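Grirkolia open day, anyone else go Monday?

gripfan_19
Got there at 4, place was packed. Best bit for me was the two arm table. Apples, wicker basket, blue tape all over the brown paper. Stood there way too long. Pics

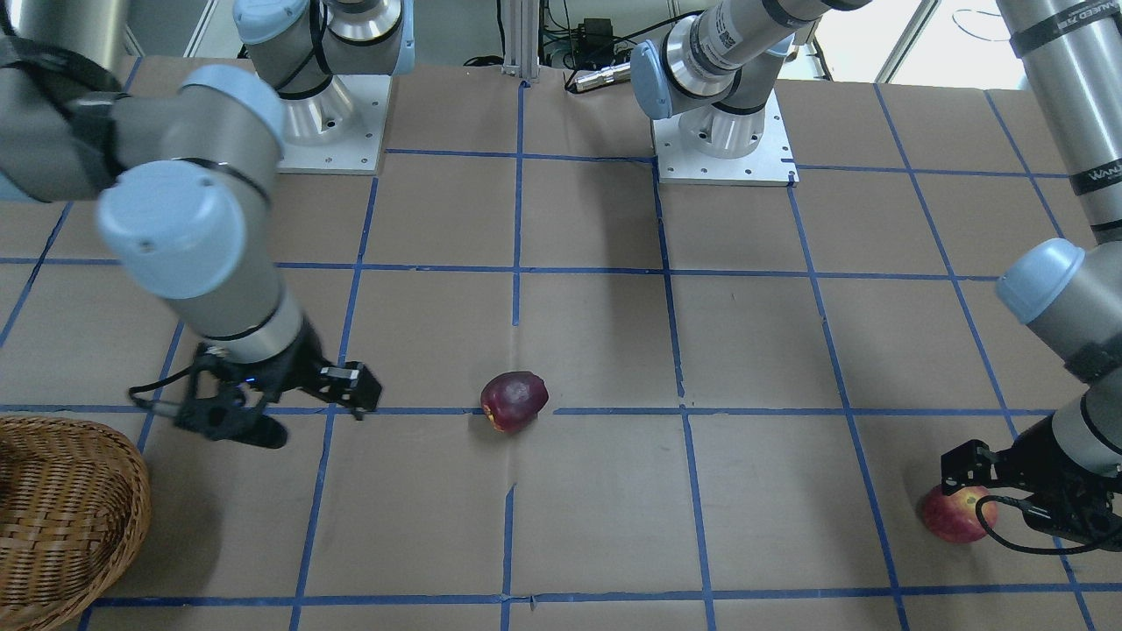
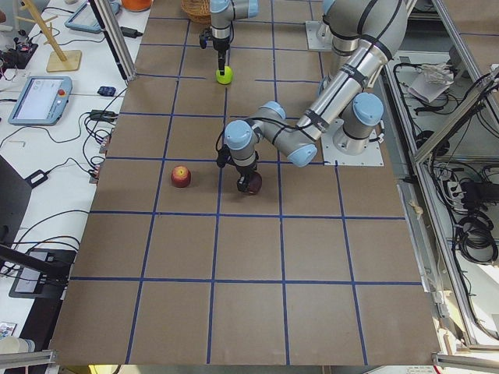
Page 2 of 3

dinu_darius
Nice. I missed that room, went straight to the Storitano talk. Genalyn Dimaculangan was good, slides were not. What's the tape for?

gripfan_19
Asked the guy, Liviu Lazăr I think. Said it's so they can put stuff back in the same squares. He was getting mobbed so didnt get more

oldbelt
Two arms for apples. My packing line does 4,000 an hour and never heard of a gripper. Sorry, not impressed.

LVlad
@oldbelt your line does one thing. Look at the second pic, one arm's got an apple and the other one's on a little yellow-green ball. Different job

oldbelt
Still slow. Call me when it does 400.

dinu_darius
nobody said it was a packing line lol

gripfan_19
Slow yes. I'd still take slow and gentle for soft fruit. That dark one in the first pic looks pretty wrinkled and dented, good test imo

LVlad
Disagree on gentle, you can't tell from a photo. Did they show any force numbers?

gripfan_19
No. Handout was mostly parking info

oldbelt
Ha. 800 people and no numbers.

LVlad
Drultside has theirs in September, I'll ask there. Anyone driving? I have room for two

dinu_darius
me, if we leave after teh school run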